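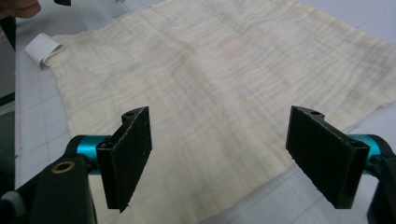 Ostham hand-held gripper, two-month review

By Sabina Paul

The Ostham is a two-finger gripper you hold in your hands and work yourself while a camera on it records what the fingers do. The recordings are then used to train a robot arm that carries the same fingers. Vutthorpe sells it as a kit or ready built. We bought the kit for $966, without the camera, and have used it at Tinelside mostly on cloth: baby muslins, napkins, pillowcases, and a box of mixed rags.

Cloth is a hard test for a gripper like this. A cup or a block will forgive fingers that close a little unevenly. A thin, crinkled muslin won't. If one tip gets there first, it pushes the fabric away and the other tip picks up nothing. I wanted to know if the Ostham could pick up a corner of gauze from a flat surface over and over, and if it would still do that after a few weeks.

Building it

Vutthorpe says the build takes an afternoon. It took me most of two days. The printed parts are matte black and cleanly finished, and the brass threaded inserts are already set in. All of ours were straight. I have built other kits where I had to melt the inserts in with a soldering iron, and I was glad to skip that.

The finger joints are metal, anodized teal, and they are the best parts in the box. They went together with no play, and there's still none that I can feel. The linkage behind them was slower. The rods and spacers have to go on in a set order, and the printed guide shows that step from the wrong side. I put the left side together backwards the first time. The online version of the guide has a better drawing, so use that one.

There are 88 screws in the kit, in four lengths, and two of the lengths are close enough to mix up. Sort them before you start. We got two spares of the shortest length and none of the others.

The finger pads

You get one set of pads with the kit, and the faces have a dark, fuzzy covering. I didn't expect much from it, but it holds thin cotton well at light pressure. With the plain rubber pads on our older gripper, you had to squeeze hard and drag a little to get a pinch of muslin. With these you close the fingers and lift.

The covering picks up lint, and a lot of it. After a morning on gauze the pads are speckled with white fibers, mostly along the edges. A lint roller gets some of it off. A stiff brush does better, though you have to hold the finger still while you do it or you'll be pushing against the joint. I brush them at the start of each session now. When I let it go for a week, more grasps slipped on the smoother fabrics. I didn't see much difference on the muslins.

Replacement pads come in pairs and are held on by the bracket at the top of each finger, so changing them is quick. They were out of stock for most of the time we've had the gripper. Adebisi, the reseller we ordered from, had them when Vutthorpe's own store didn't.

In use

We work on a white surface with a printed grid, which helps when putting the cloth back in nearly the same place between takes. The gripper is held low, with the tips pointing down at the fabric, and you squeeze to close. The return spring is light. My hand was tired after an hour on the old gripper, and on this one I can go about twice as long.

The weight is all toward the front, though. If you reach across a table to the far corner of a cloth, your wrist does the work. Shorter people here end up walking around the table, and that changes the angle of the recording. A longer handle would fix it. Vutthorpe doesn't offer one, and the printed part files aren't included with the kit, so you can't easily make your own.

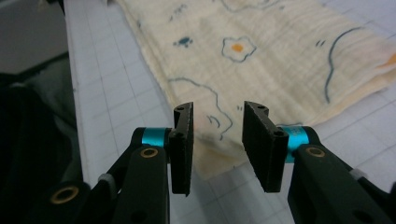

Corners are where I spent the most time. A single layer at the corner of a muslin comes up well if the fingers straddle it and come in from both sides. A folded corner is harder. The gripper will often take all the layers when you only want the top one, and you learn to come in a bit higher and close a bit sooner. That is a matter of practice with any two-finger design, and I don't hold it against this one. Someone new to it should expect a day or so of bad takes.

Hems give it no trouble. Neither do pillowcases, even starched ones. The worst item we tried was a slippery polyester napkin, where the pads were no better than rubber.

From where the camera sits you can see both fingertips and the gap between them through the whole motion. The fingers do take up a good part of the lower half of the picture, and you lose sight of whatever is behind the pads. For cloth I can live with that. For small parts I might not.

Wear

By the first week of May we had logged 2461 grasps. The linkage is as tight as it was when I built it, and none of the inserts have moved. The edges of the pads show it first. Vutthorpe rates a set of pads for 2000 grasps, and I would call that fair for cotton. Ours still work past that, but I have a new pair ready.

One screw behind the right joint backed out in the second week. A drop of thread locker took care of it. The guide doesn't mention thread locker anywhere.

Support

I wrote to Vutthorpe twice. The first answer, about the rod order, came the next morning and had a photo in it. The second, about a longer handle, took nine days and said they would pass it on.

Price and who should buy it

$966 is a lot for a kit with no camera. The ready-built one costs a good deal more, and unless you have no tools at all I wouldn't pay for it. If you record mostly hard objects, cheaper grippers will do the job and the fuzzy pads won't gain you much. If you record cloth, this is the one I would buy again, along with a second set of pads in the same order if they are in stock.

Good: solid joints with no play, inserts already fitted, strong hold on thin cotton, light squeeze.

Bad: front-heavy, poor printed guide, pads collect lint and are hard to find, no part files.

Rating: 4 out of 5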